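Perception thread, Jan 28, 2026 🧵

Spent the morning fighting reflections. Our segmenter in Jenow keeps deciding that a bright ripple on blue water is an object, and it's pretty confident about it too!

**2/** I relabeled 156 wrist-cam images by hand (ow, my eyes) and retrained on all 2,301. Ghost detections dropped a lot. Overlapping fish still get merged into one big blob, though.

**3/** Next I moved the grasp planner over to Rastogi so it can replan at the last moment. Each replan takes roughly 200 ms, fine for calm water, kinda slow once stuff starts drifting.

**4/** Net mesh is its own headache. Depth goes right through it, so for now I only fit the rim and the handle. 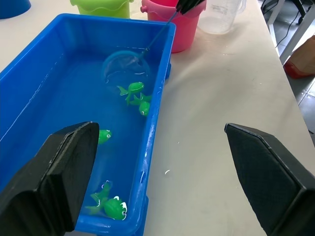 *Wrist view: five green fish, one net, plenty of glare.*

**5/** Config's going up in the Gorurach repo tonight. If you've got a trick for splitting touching objects in water, send it my way!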